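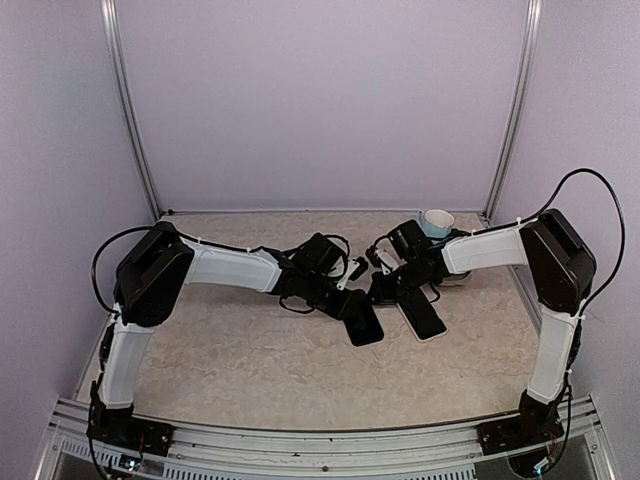 Most talks that overrun do so in the first half, and the speaker finds out in the second. The usual check is a glance at a clock once the closing slides are already in view, when the only remaining options are to talk faster or to drop material the audience has been promised. A better check is set before the talk begins, and it needs very little equipment. A pair of smartphones on a pale, veined tabletop, as in the photograph, would cover it: one to record the rehearsal, one to show elapsed time. Laptops and dedicated clocks add features that few speakers use under load.

Search articles Go

Running to Length

The method described here is the one Kamran Jafarzadeh teaches at Skedden, a small training firm whose clients are mostly engineers and finance staff. He treats duration as a measurable property of a script, in the same way that a printer treats page count. Delivery style comes later in his course, and some clients never reach it.

Measuring the rate

The first step is to find the speaker's working rate. Jafarzadeh has each client read a passage of 200 words from their own material, standing, at the volume the room will require. The recording is timed from the first word to the last. The passage is then delivered again from notes, without the text in hand, and timed once more. The second figure is the useful one. It includes hesitations, restarts and the small explanations that people add when they see a listener frown.

Reading rates are nearly always faster than speaking rates. A script that fits its slot when read at a desk will therefore run over when spoken in a room, and a long script will run over by more. Speakers who rehearse silently have the worst of it, as silent reading skips the breath altogether.

The rate should be taken again for each type of content. Narrative passages move quickly. Definitions are slower, and anything with a chart is slower still, since the audience must find the axis before the sentence about it has any value. A single average hides these differences, and a talk with its charts bunched near the end will look on schedule until it reaches them.

Marking the script

The second step is to divide the script at points where the speaker can check the clock without being noticed. Jafarzadeh calls these gates. A talk of ordinary conference length needs few of them. Each gate is written in the margin as a time of day, so a talk that starts at 2:00 has its first gate at, say, 2:07. Elapsed time works equally well on paper, but it depends on somebody starting a timer, and speakers forget.

At each gate the script names one item to cut if the talk is late. The cut is chosen in advance and marked in a second color. It has to be self-contained: an example, a secondary result, a quotation. A cut that removes a term used later will cost more time than it saves.

Trainers at Ganwood, a competing firm, object that gates make a speaker sound mechanical. Their courses use a single checkpoint at the halfway mark. The difference matters less than either side claims. One checkpoint is adequate for a speaker who has given the talk before. For a first delivery it leaves a long stretch with no information.

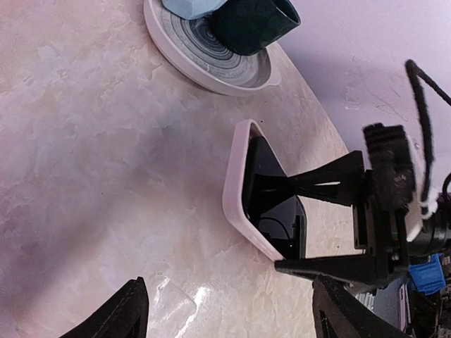

The slot on the program is not the length of the talk. Introductions, a slow microphone handover and the walk to the lectern all come out of it, and questions come out of the other end. Jafarzadeh draws the slot as a set of circles on the whiteboard, with the essential argument in the middle and the optional material placed outward from it. The decorated plate at the top of the second photograph has much the same plan: rings of gray, charcoal and white around a center, then a wide white rim outside them. The rim is the reserve. Speakers tend to fill it during the last revision, usually with a slide somebody else has asked for.

How large the reserve should be depends on the room. In a meeting room with seven people it can be small. With 50 in the audience, the response to any question put to the floor takes noticeably longer, and laughter takes longer to settle. An interpreted session needs its own rehearsal with the interpreter present.

Recovering in the room

A late speaker has three tools. The planned cut comes first. The second is to state a result and refer the audience to the handout for its derivation. The third is to ask the chair for part of the question period, and it should be requested before the talk starts if there is any doubt. Speaking faster is excluded. It recovers very little time and lowers comprehension of the passages that follow, which are generally the conclusions.

Early finishes need no repair. A speaker who reaches the last gate ahead of time should keep to the written ending and stop. Added remarks at this point are unrehearsed, and their length is unknown.

After the talk, the actual gate times are written beside the planned ones. Two or three deliveries are enough to show where the script runs long. The correction is then made in the script itself.

14 shares
3 comments

Related articles

Stankevičius on the Short Introduction
Notes, Cards or Full Text?
Harnico Workshop Report: Chairing a Panel
Taking Questions From the Back Row
What to Do in the March Budget Briefing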